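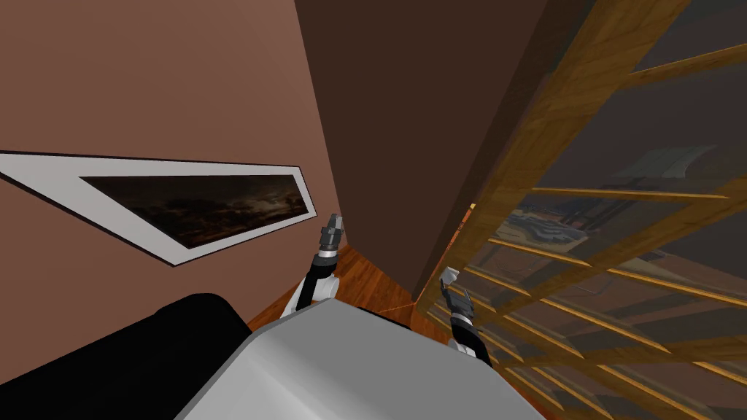 # How to hang a picture so that it stays up and stays level

Most crooked pictures began life perfectly straight. They were hung on one nail by somebody in a hurry, and they have been drifting ever since, mostly when doors slam. The cure takes half an hour and costs less than a sandwich.

## What you need

- 2 picture hooks (the sort with a thin, angled pin)
- a tape measure and a soft pencil
- masking tape
- a short spirit level
- 4 small felt or rubber pads

You can use the level on your phone if you like. Take it out of its case first, or you will be measuring the case.

## Pick the height

Galleries hang things at eye level, which is a fine rule until you ask whose eyes. In a hallway, where everyone is on their feet, go by a standing adult. Over a sofa, come down a good deal. My neighbour Ghada Aoun hangs everything to suit her own eyes, and visitors over six foot are expected to stoop.

Hold the picture up, get someone to nag you about it from across the room, and mark the top edge lightly in pencil.

## Measure the drop

1. Lay the picture face down on a towel.
2. Hook two fingers under the wire, a hand's width in from each side, and pull gently towards the top of the frame.
3. Measure from your fingers to the top edge. This is the drop, and it is the number everyone forgets.
4. Measure the gap between your fingers too.

Write both down. My last one was a frame 700 mm wide, and I carried the drop in my head as far as the kettle.

## Mark the wall

Measure down from your pencil mark by the drop. Stick a strip of masking tape across at that height, check it with the level, and mark the two hook positions on it.

Check for pipes and cables before you hit anything. Straight above or below a socket is a bad place for a nail, however nice it would look there.

## Put the hooks in

Rest the bottom of each hook on its mark and tap the pin in at the angle the hook gives you. Small taps. If the plaster crumbles, move along a little and fill the hole later – the picture will cover it in the meantime, possibly for years.

Plasterboard will take a light frame on hooks like these. For a heavy mirror, use proper fixings and read the weight on the packet.

## Hang it

Peel off the tape, stick a pad on each back corner, and lower the wire over both hooks. Nudge until level.

Then leave it alone for 10 minutes and look again from the doorway. Old houses have ceilings that slope, and a level picture beside a sloping ceiling looks drunk. In that case, trust your eye and put the spirit level back in the drawer.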